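Mingxuan Guo has been told many times that the recital is dying, and he doesn't believe it. He doesn't believe the people selling the cure, either.

"Every season there is a new thing that will bring the audience back," he said over the phone, between lessons. "Then the season ends and it's the same faces in row three. I like those faces. I'd like to stop insulting them."

Guo plays the clarinet and runs the Zellon series, a set of chamber concerts now heading into its November stretch. The next one, on 27th November, pairs a Brahms sonata with a new piece for clarinet and marimba called Yan. I asked if the new piece was there to draw a younger crowd. He laughed at me.

"It's there because it's good. I've played premieres for full houses and the house was full of the composer's cousins."

I came to the call with some doubts of my own. The series claims 691 tickets sold last season, and small series are generous with their arithmetic. Guo didn't defend the figure. He took it apart.

"Sold is a big word. 427 were paid for. The rest went to students, and I can't swear all of them stayed past the break."

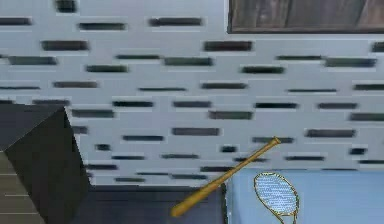

Dovinus wrote to me afterward that even the paid figure flatters the series, as it counts subscribers who never turn up for the contemporary programs. When I passed this along, Guo agreed with most of it and asked how anyone would know, given that the hall only scans tickets at the front door.

He is harder on the practice side of the business. Flokport, the app that scores a student's intonation while they play, has found its way into a lot of studios, and he tried it for two weeks. "My students got very good at pleasing it," he said. "Long tones, perfect. Then I'd ask for a phrase – just a phrase, eight bars – and they'd stare at the phone."

I pointed out that teachers said the same sort of thing about the electronic tuner. He took a while to answer.

"Sure. And some of them were right." 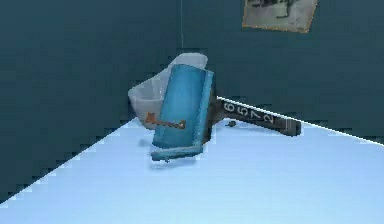

Blue block on a pale surface.

What does he want, then? Shorter programs, for a start. He thinks roughly 28 minutes is as much new music as most people will take in at one sitting, and that includes him. He wants program notes that can be read before the lights go down. He would also like reviewers to come to the second performance of a piece, if there is one.

I'm not sure any of that fills a hall. Neither is he. The marimba part for the last movement was still being revised when we spoke, and he had a reed to break in.

Recent posts
Buying a Used Marimba: What to Check
Do Audition Tapes Still Matter?
The Page Turner's Complaint
Three Halls With Bad Heating
Summer Festival Fees, Compared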